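Counter Trial Gallery: What We Would Be Paying For

Reading time: 2 minutes

January 23, 2020

Kostel wants to know by spring whether the Lallstead coffee counter should put money into a two-arm drinks station. Xiaoyan Li asked me to keep a gallery as the trial goes along, with enough text that the people signing the budget can follow it. I went in doubtful and I'm still doubtful, though less about the arms than about the spreadsheet that came with them.

The first quote from Bai was $3,167 a month on lease, service included. A second line, on page four, added $272 a month for "consumables and wear parts." Hongjun Cheng asked which parts wear and how often. We got a brochure back. He has asked again, in writing, and until there is a list with prices on it I am treating that $272 as a guess with a dollar sign in front.

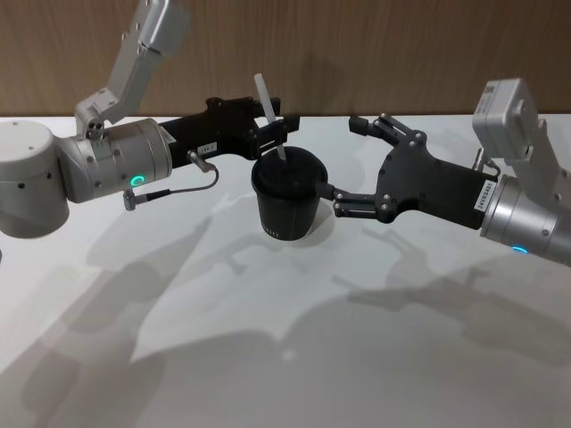 Finishing a drink is the step Bai talks up most, and it is the one I would least like to pay for by the month. A person at our counter puts a lid on, drops in a stirrer and hands the cup over while asking the next customer what they want. At the station it takes both arms: one gripper holds the black cup clear of the table while the other keeps hold of a white stirrer through the lid. Fine, it is careful work. It is also two arms on one cup, and the proposal's output figure assumes each arm is serving its own order. I would like to see that sum done over.

Grippers are the other thing to price properly. The lease covers one pair. A spare is $1,491, with delivery "subject to stock," and Zhiqiang Xu, who buys for our Trarnstead site, won't sign for any machine that can be stopped by a part we don't have on the shelf. I agree with him. Put the spare in the first-year number or don't show me a first-year number.

Then there are cups. We buy whatever paper cup is cheapest that quarter, and we changed suppliers in November. If the station needs one size of cup and one kind of lid, we lose that freedom, and the cost lands on the supplies budget where the equipment people never have to look at it. Duván Bermúdez is pulling last year's invoices.

Lauri Tikkanen thinks I'm being hard on it and would sign a six-month lease tomorrow. He may get his way. My condition is an exit clause with a fixed fee, and a count of finished drinks per hour made by us, on our own counter, during the morning rush.

Related
Lallstead counter: floor plan and power outlets
Lease or buy? Notes from the dishwasher decision
Questions sent to Bai, with replies so far
Trarnstead spare parts shelf, what we keep and why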